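Research article | Housing and Domestic Life

3.2 The table as a working surface

Households in the Pellis study were asked to keep a written record of what was set down on the main table, where it was put and how long it stayed there. The record ran for 17 weeks and produced more than 1,000 entries, of which 600 could be matched to a named activity such as eating, sewing, homework or the sorting of post. The remainder were entered under general headings by Girard and Gunawan, following the scheme set out in Section 2.

The tables differed in size and age, but most were of pale wood, and participants spoke of the surface with some care. Several kept a mat or a shallow tray in place throughout the day. In the interviews, such items were described as belonging to the table, and they were seldom written down unless they had been moved. We therefore treat them as standing items – objects whose position is settled enough to shape where other things can go.

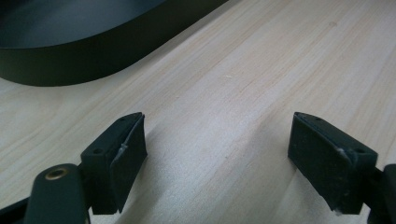
Standing items were placed towards one side or corner in the greater number of households, leaving a clear area within reach of the usual seat. Participants in Drurden referred to this area as "the good end" and returned to it even where a larger space was open elsewhere. Poirier (Section 4) considers whether the habit follows from the position of the window; our own entries do not settle the matter, as the direction of light was noted in only 200 cases.

Dark items on a light surface were mentioned often. One participant in Halim remarked that she chose a black dish for her table "so that I can find the edge of it without my glasses". Others gave no reason for the colour and had received the item as a gift.

Figure 3. Black item with a curved edge on a pale wooden tabletop, with bare wood beside it.

Clearing followed a less regular pattern. Evening entries show the table being cleared fully before a meal in some homes and only in part in others, with papers pushed back against the standing item and left until the next morning. Bolger and Ngau report similar part-clearing in their earlier work at Clondus, although their households shared a kitchen and the two sets of records should be compared with caution.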